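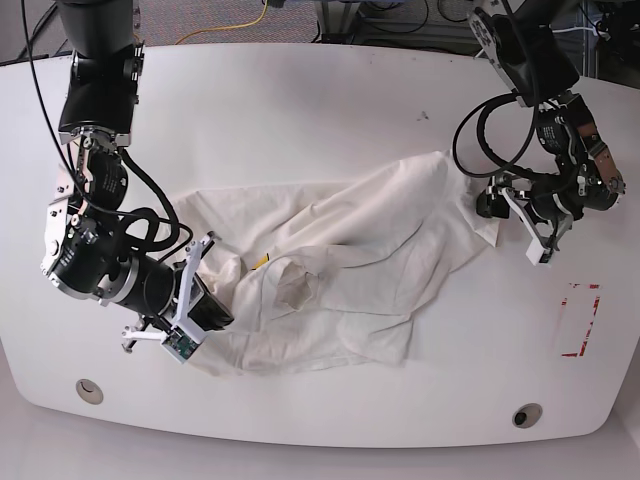 경주마 공동 마주, 지분 4퍼센트짜리도 할 만한가요?

작성일 17/08/2019
분류: 취미·레저 > 승마/경마
답변 3

질문

안녕하세요. 말은 제주도 수학여행 때 한 번 타보고 내려올 때 울었던 사람입니다. 그런데 요즘 같이 일하는 선배가 해외 경주마 공동 마주라는 걸 하자고 자꾸 꼬십니다. 두 살짜리 수말이고 등록 예정 이름이 '하타르(Hattar)'랍니다. 운영하는 데는 플로스토베로(Flostovero)라는 신디케이트고요. 말 한 마리를 25개 지분으로 나눠 파는데 한 지분이 4퍼센트입니다. 계산해 보니 다리 하나의 6분의 1쯤 되는 것 같은데 어느 부위인지는 안 골라준다고 하네요.

궁금한 건 이겁니다.
첫째, 지분값 말고 매달 돈이 또 들어간다는데 보통 어떤 항목인가요? 선배는 "사료값 조금"이라고만 합니다. 이 선배는 예전에 캠핑카 살 때도 "기름값 조금"이라고 했습니다.
둘째, 말이 다치면 어떻게 되나요? 안내문에는 "휴양 기간 중에도 마주의 의무는 유지됨"이라고 한 줄 적혀 있습니다.
셋째, 중간에 빠지고 싶으면 지분을 팔 수 있나요?

아내한테는 아직 말 안 했습니다. 말 얘기를 말 안 했다는 게 좀 웃기긴 한데 웃을 상황은 아닙니다. 경험 있으신 분 답변 부탁드려요.

답변 1 (질문자 채택)

저도 다른 신디케이트에서 지분 하나 들고 4년째 하고 있습니다. 말 이름은 굴렐(Gulel)이고 통산 2승입니다. 두 번 다 제가 자느라 못 봤습니다.

월 비용부터 말씀드릴게요. 제일 큰 건 조교사한테 내는 위탁 훈련비입니다. 사료값은 보통 여기에 들어 있으니 선배님 말이 거짓말은 아닌데, 식당에서 공깃밥값만 말해준 셈입니다. 여기에 장제비(편자), 수의사 진료비, 경주장까지 수송비, 출주 등록료가 따로 붙습니다. 관리 수수료를 떼는 곳도 있고 분양가에 미리 녹여둔 곳도 있으니 계약서에서 '관리비', '운영 보수' 같은 단어를 찾아보세요. 저희는 두 달에 한 번 청구서가 오는데 금액이 매번 다릅니다. 말이 멀리 뛰러 간 달이 제일 무섭습니다.

보험도 꼭 물어보세요. 폐사 보험은 들어주는 데가 많지만 기간이 첫해까지만인 경우가 있고, 폐사 보험은 말 그대로 죽었을 때 나오는 돈입니다. 인대가 안 좋아서 뛰지 못하는 건 보통 해당이 없어요.

부상 얘기. 굴렐이 세 살 때 앞다리 힘줄에 문제가 생겨서 32주를 쉬었습니다. 쉬는 동안은 훈련 마방에서 휴양 목장으로 옮기니까 하루 단가는 내려갑니다. 대신 초음파 검사, 재활, 수송비가 생깁니다. 상금은 당연히 없고요. 그동안 제가 받은 건 풀 뜯는 사진이었습니다. 사진은 잘 나왔습니다. 수의사가 복귀 가능하다고 해도 예전 기량이 나오는지는 뛰어봐야 알고, 은퇴시킬지는 보통 지분 과반수로 정합니다. 4퍼센트면 의견을 낼 수는 있습니다.

지분 매각은 계약서마다 다릅니다. 대개는 기존 마주들한테 먼저 제안해야 하고, 거기서 안 사면 외부에 팔 수 있습니다. 문제는 팔고 싶을 때가 대체로 남들도 팔고 싶을 때라는 겁니다. 잘 뛰는 말 지분은 말만 꺼내도 나가는데 그때는 본인이 안 팔게 돼요.

계약 전에 받아둘 것:
최근 1년치 다른 말의 실제 청구 내역
수의 검사서와 엑스레이 소견
은퇴 후 말을 어디로 보내는지, 그 비용은 누가 내는지
씨수말로 팔렸을 때 대금 분배 방식
추가 비용을 못 냈을 때 지분이 어떻게 되는지

마지막 항목은 꼭 읽어보세요. 미납이 이어지면 지분이 몰수되는 조항이 있는 데도 있습니다.

답변 2

하지 마세요. 그 돈으로 소고기 드세요.

답변 3

위에 분이 잘 써주셔서 조금만 보탭니다. 수말이면 나중에 종마로 팔려서 대박 난다는 얘기를 들으실 텐데요, 큰 경주를 이겨야 가능한 이야기고 그 정도 되는 말은 아주 적습니다. 상당수는 어느 날 거세했다는 안내 메일이 옵니다. 저는 보다리(Bodari)라는 말 지분이 있었는데 제목이 "기쁜 소식"이었어요. 누구한테 기쁜 소식인지는 안 적혀 있더군요. 성격은 확실히 얌전해졌고 성적도 얌전했습니다.

세금은 제가 잘 모릅니다. 상금에 현지에서 떼는 게 있는지, 국내 신고는 어떻게 하는지는 세무사한테 물어보세요. 환전 수수료도 은근히 나갑니다. 청구서가 현지 통화로 오면 환율 안 좋은 날에만 결제일이 걸리는 느낌입니다.

그래도 재미는 있었습니다. 처음 출주하는 날 새벽에 중계 틀어놓고 혼자 거실에서 뛰었습니다. 11두 중 9착이었나 그랬는데 아홉 번째로 들어오는 말을 그렇게 응원해 본 건 처음이었네요. 투자로 생각하면 속 터지고 비싼 취미로 생각하면 버틸 만합니다. 아내분께는 첫 청구서 오기 전에 말씀하시고요.

댓글 (질문자)

답변 감사합니다. 선배한테 청구 내역 보여달라고 했더니 갑자기 점심을 사네요. 계약서는 일단 받았는데 미납 조항이 진짜 있습니다. 영어라 번역기로 돌렸더니 "마주는 몰수된다"고 나와서 한참 쳐다봤습니다. 지분이 몰수된다는 뜻이겠죠?

댓글 (답변 1 작성자)

네 지분이요. 아마도요.

댓글 (질문자)

아내한테 오늘 저녁에 얘기하려고 합니다. 소고기 사 가면서요. 2번님 의견도 반영했습니다.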